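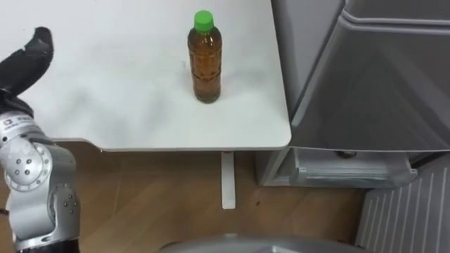 A bottle-pick episode from the head camera, arm on the left, bottle waiting on the table.

Wasstead Tabletop Demos

README, last touched in January

Hi! I'm Su-chen Chung and this is the data I've been collecting by driving a robot arm by remote control and asking it (well, asking myself) to pick things up. It started as a folder on my laptop called "bottle stuff" and got big enough that other people wanted it, so now it has a name and a README.

What's in it

1625 episodes across two tasks. Each episode is one go at one task, driven by a person the whole way through. No scripted motion, no planner filling in the boring parts. If the arm wanders, that's me wandering.

The two tasks:

bottle_pick — reach for a drink bottle standing on a white table, close on it, lift it, hold it up for a moment.
bottle_move — same start, then set it down on another spot on the same table.

I know, it's a lot of bottle. I wanted one object done properly before adding cups and boxes and everything else people keep asking me for. A full, capped bottle is a pretty good first object, too! It's tall, it tips if you bump it up high, and the liquid shifts around when you carry it.

How I drive it

I use a leader arm called Postma, a small hand-held copy of the joints that I move around while the real arm follows. There's a trigger for the gripper. The recorder is Bodier, which is our own little program and has all the charm you'd expect from something written over a few late evenings. It saves the head camera, the joint positions, the gripper command and the time stamps.

I watch the head camera feed while I drive, and I try not to look over at the real table. That matters if you're training on images: most of what I reacted to is in the video. I did cheat now and then in the first batch, and those episodes have peeked set to true so you can drop them.

Folder layout

episodes/ has one folder per episode, numbered from zero
episodes/NNNN/head.mp4 is the video
episodes/NNNN/joints.csv has leader and follower positions side by side
episodes/NNNN/notes.txt is whatever I typed afterward, often nothing
splits/ has train.txt and held_out.txt

There are 80 episodes in held_out.txt. Please leave them out of training, even if you're only playing around, so that we can compare numbers later without arguing.

Labels

Every episode gets success, fail or messy. Messy means the bottle ended up where it should but I wouldn't want a robot to learn it that way — a second grab, a big nudge, a very long pause while I answered the door. I left the fails in on purpose. Filter them if you just want clean copies, but a few people have told me they're the part they use most.

Things to watch out for

The follower lags the leader by around 64 milliseconds. I haven't corrected for that in the files. If your policy seems to close the gripper early, look there first, and try training on the follower positions instead of the leader ones.

Depth is hard to judge from the head view, so my approaches tend to be slow near the bottle. Models pick up that slowness very faithfully.

I'm right-handed and nearly all the driving is mine. You'll see the same habits over and over, like swinging a bit wide before coming in.

Getting it to play

The Istico viewer opens the folders directly and puts the joint curves under the video. Point it at the top folder, not at a single episode, or it gets confused about the splits. If you'd rather roll your own, the CSV headers are plain English and the time column is in seconds from the start of the episode.

Use it for whatever you like, and please mention Wasstead if you publish. Found a wrong label? Send me the episode number and what you think it should be, and I'll fix it in the next upload.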